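Yarn Room Housekeeping, or How I Learned to Find My Own Scissors

My craft room is nine feet by eleven and shares a wall with the water heater. I have been knitting, crocheting and occasionally regretting embroidery in there long enough to have opinions, and since my family has stopped pretending to listen to them, you get them instead.

Weigh your leftovers. A kitchen scale costs less than two skeins of anything decent, and it will tell you whether that ball of gray has a sock left in it or merely a toe. I write the grams on a bit of masking tape and stick it inside the center of the ball. Before I did this I started a pair of mittens with what I was sure was plenty of Dubey worsted. I own one very nice mitten.

Keep the ball bands. Punch a hole in each one, thread them on a ring and hang the ring on a hook. If you can snip six inches of the yarn and tie it through the hole, better still, as you will never again have to hold a label up to a sweater and squint. Mark down what you made and who got it. When the recipient puts the thing through a hot wash (and they will), you can at least look up whether you warned them.
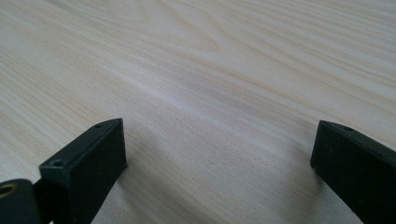 Moths. I put this off as long as possible, like everyone. Cedar blocks smell lovely and make you feel you have taken steps. What has worked for me is zip bags, squeezed flat, and a good shake-out of the whole stash every August with the windows open. Anything that comes from a yard sale or a generous aunt goes in the freezer for a week, comes out for a day, and goes back in for another week. Label the bag. Frozen mohair looks a great deal like something you might thaw for supper.

Pins and needles get a magnet. I use a flat magnetic dish from the hardware store, sold for holding bolts, and it does exactly what the pretty one from the Stitedness catalog does for three times the money. Run it over the carpet before you vacuum and again before you walk barefoot. Bamboo needles, sadly, don't respond to magnets. For those I have a foot.

If your wooden needles get snaggy, rub them down with the finest sandpaper you can find, then a scrap of wax paper, then a soft cloth. Go lengthwise. It takes five minutes a pair and you will feel wildly competent. Metal needles that have gone tacky just want warm water and dish soap, dried right away. Circulars with a curly cord can be dipped, cord only, in a mug of hot water and pulled straight. Don't drink from the wrong mug. I mention this for a friend.

Stitch markers: buy the cheap ones, buy 50, and accept that you will have four by Christmas. Bits of contrasting yarn tied in a loop work just as well and won't jam the dryer.

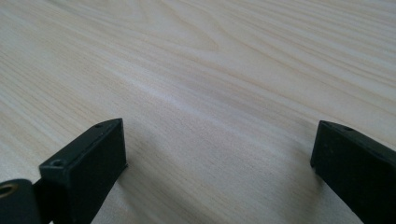

For counting long cast-ons, put a marker every twenty stitches and count the markers. I once cast on 592 stitches for a shawl border (the Lultden pattern, if you know it, and my condolences) and counted them one at a time, during a phone call. I got three different totals and picked the one I liked best. It was wrong in a way that didn't show itself until Thursday.

Blocking. Rinse the piece in cool water with a drop of wool wash, press it in a towel, roll the towel up and stand on it. That last part is the only exercise I get in winter. Pin from the middle out, and use more pins than you think is reasonable. Leave it alone until it is dry, and I mean properly dry - not the kind of dry you talk yourself into at 10 p.m. with a baby shower in the morning.

Scissors for thread are for thread. Tie a scrap of red yarn on the handle and announce to the household what it means. Then hide them anyway. I keep a decoy pair in the kitchen drawer, and it has opened every bag of frozen peas this house has eaten.

A word on bins. Clear ones, with lids, stacked no more than three high. I bought a handsome set of lidded wicker things from Plosta one year and promptly forgot what was in all of them, so I bought more yarn to fill the gap. Sort by weight first and color second. Sorting by color looks gorgeous for an afternoon, until you need sock yarn and find it in seven places.

Last, the unfinished things. Put each one in its own bag with the pattern, the needles, and a note saying where you stopped and what you were mad about. Mine say things like "row 31, sleeve too long, chart is lying." It saves a good hour of detective work when you pick it up again, and if you never do, you can pull the note out, put the needles back in circulation and start something else.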